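HOME FINISHES 422
Handout for the unit on painted panel surfaces
Clundale Evening Program, 11/5/22

Bring this sheet to the workshop. Last October 18 copies were left on the radiator, where they dried nicely and taught no one anything.

Where we are

Last time we covered flat doors, the easy kind. A flat door asks you to roll it evenly and then leave it alone, and most of you managed the first half. Tonight's subject is grooves, meaning any panel face with channels running its full height: wall paneling, cabinet sides, the backs of built-in benches. The Zastanthorpe house, which we use for site visits, has plenty of them, installed by someone who evidently never had to repaint one.

Terms you will need

Face: the wide flat part between grooves.
Groove: the channel itself, with a bottom and two walls.
Shoulder: the edge where face turns into groove. Paint gets thin here, and sandpaper gets enthusiastic.

Cleaning comes first. Vacuum each groove with the brush attachment, then wipe along it with a damp cloth folded over a plastic scraper. Wiping across the grooves moves the dirt from the face into the channel, where you will meet it again under the primer.
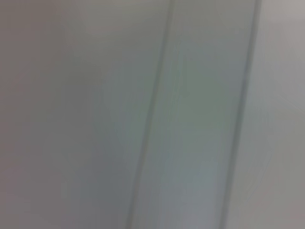
Pale gray is the color beginners ask for, on the theory that it hides things. It hides fingerprints fairly well. It does nothing for grooves, as any gray panel will tell you: the seams go down it as dark lines, with a lighter edge alongside, and the eye goes straight to them. A drip on a shoulder therefore gets an audience. Watch the undertone too — a gray that looked neutral on the card can lean toward pink or mauve on the panel, and you will be living with it.

Order of work

Sand the faces with the block, the shoulders by hand, lightly. Prime the grooves with a small angled brush, then roll the faces while the groove edges are still wet. Go back over each shoulder with an almost dry brush. Wait 60 minutes before touching anything. Touching it to see whether it is dry counts as touching it.

We will use the Tjoa brushes from the blue bin. The Grarkilard rollers are for faces only; last term one was forced into a groove and has been unwell ever since.

For next time

Paint one practice board with at least two grooves and bring it in, drips included. Spend 20 minutes looking at it under a lamp held to one side and write down every flaw you find. If your list is empty, move the lamp.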